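Workstation check, vanity table (ground floor, under the mezzanine side)
Site: Tandedden hall, August round
Checked by: Isabelle Girard. Operator side: Brittany Li.

Scope: hand-held gripper work that supplies motion data for the Pivivon tidying arm. Operators moved here from manual room turnover. The task is the same tabletop work, now done through two grippers and logged per cycle.

## 1. Surroundings

- [x] Walkway to table clear
- [x] Ceiling lights working
- [ ] Chairs pushed back from table before start. **Open.** Repeat item from last round.
- [x] Glass items listed on task sheet

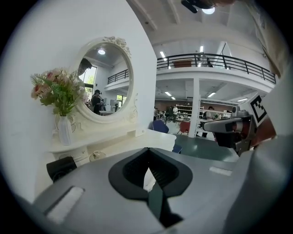
*Item 1: table and hall from gripper height. Lidded glass jar on tabletop, chair behind right end of table.*

Comment: glass stays in the task set. Operators asked for a plastic substitute; Grethe Snorradóttir to answer.

## 2. Operator and posture

- [x] Short sleeves or cuffs secured
- [x] Marker cubes firmly seated, both grippers
- [ ] Table height suits operator. **Open.** Two operators report lower back strain after a full block.
- [ ] Block length 30 min maximum. **Open.** Log 221 shows a block run over with no break entered.

Comment: under manual turnover, staff walked between rooms. Gripper work keeps them standing in one spot. Rotation to be set by the shift lead and kept out of the cycle target.

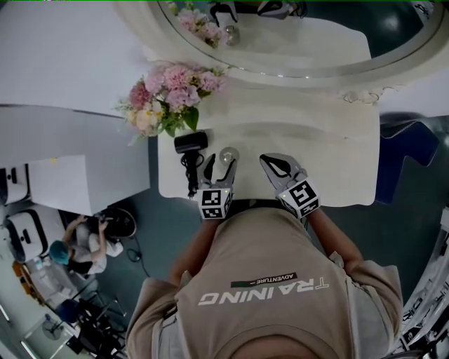
*Item 2: operator leaning over counter, gripper in each hand. Hair dryer cord over front edge.*

## 3. Cords and small appliances

- [ ] Cords kept off front edge. **Fail.** Clip or coil at rear, recheck next round.
- [x] Hair dryer on asset list (no. 838)

## 4. Records

- [x] Cycle counts not used for individual appraisal (agreed with Kirsten Lavoie)
- [ ] Operators can view their own logs. **Open.** Access requested from Zedstead.

Work may continue. Section 3 fail to be closed before next block.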